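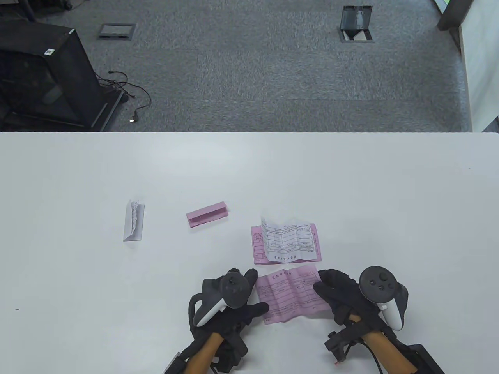
## 4. Setting up your first road watch

You've got Rakamik installed and your newsroom login works, so now comes the fun part! A road watch is a saved stretch of road. When a police or highway notice mentions that stretch, Rakamik opens a draft for you with the time, the place and the source already filled in. Once you've set up one, the others go quickly.

Before you start, have these open:

- your coverage map (Section 3)
- the list of road names your paper uses in print
- the address of at least one police or highway notice feed

### 4.1 Draw the stretch

1. Go to **Watches > New**.
2. Type a name. You have 21 characters, so "Dunham Hill north" fits and "Dunham Hill northbound approach" doesn't.
3. Click the map where the stretch begins, then click along the road. Double-click to finish.
4. Drag any point that has landed on a side street. The line turns green when it has snapped to the road.
5. Press **Save stretch**.

**Note:** A single stretch can hold up to 2,000 points. You'd have to work very hard to reach that, but county roads with a lot of bends do use more than you'd expect. If you run out, save the stretch and start a second one from its last point.

### 4.2 Add the names people really use

This is my favorite screen in the whole program. Police notices say "Route 11." Readers say "the Nuttall road," or "by the old feed store," or the name of a bar that closed years ago - and Rakamik can learn all of it.

1. Open your new watch and choose **Local names**.
2. Enter one name per line. Capital letters don't matter.
3. Add nearby landmarks under **Between**. Use two, one for each end.
4. Press **Test**. Rakamik searches your archive and lists every old story that would have matched.

Take your time with the test results! Lacey Sedgwick ran it on the Dollinico archive of 2,419 stories and found three spellings of the same bridge. If you see stories from the wrong town, tick **Must also mention** and enter your town or county.

### 4.3 Connect a feed

1. Choose **Sources > Add**.
2. Paste the feed address and press **Check**.
3. Pick the kind of source: *Police*, *Highway*, *Fire and ambulance* or *Reader tip*.
4. Set how often to look. Five minutes suits most papers.
5. Turn on **Open a draft when matched**.

A yellow dot next to the source means the feed answered but had nothing new in it. A red dot means no answer. Wait one full cycle before changing anything, then go to Section 9 if it's still red.

**Caution:** Reader tips always open as *Unconfirmed*, and an unconfirmed draft can't be published until an editor signs it off. Please leave that setting alone. The switch is in the admin panel, and it should only be touched by whoever answers for what you print.

### 4.4 Check the draft template

The template builds your opening lines from the notice. Out of the box it gives you day, time, place, vehicles involved and the name of the source. You can move these around by dragging the blocks - try it, it's really quick.

1. Open **Templates > Road incident**.
2. Drag the blocks into your house order.
3. Under **Injuries**, choose *Use source wording*. Rakamik will then copy phrases such as "serious" or "minor" exactly and mark them in blue.
4. Under **Names**, choose *Hold*. Names stay hidden in the draft until someone presses **Release**.
5. Save, then press **Preview with last notice**.

**Caution:** "Crash," "collision" and "accident" aren't swapped for one another. If the source says "collision," so does your draft, and changing it is up to the writer.

### 4.5 Updates and corrections

When a second notice arrives for the same stretch within six hours, Rakamik asks whether it belongs to the open story. Press **Join** to add it below the first, or **Separate** to start a new draft. Joined updates keep their own times, so you can see which line came from which notice.

To undo a join, open **History**, find the update and press **Split**. Nothing you've typed yourself is lost.

With one watch running, go back to **Watches** and press **Copy** to make the next. The feeds and template come along with it, and you only need to redo 4.1 and 4.2.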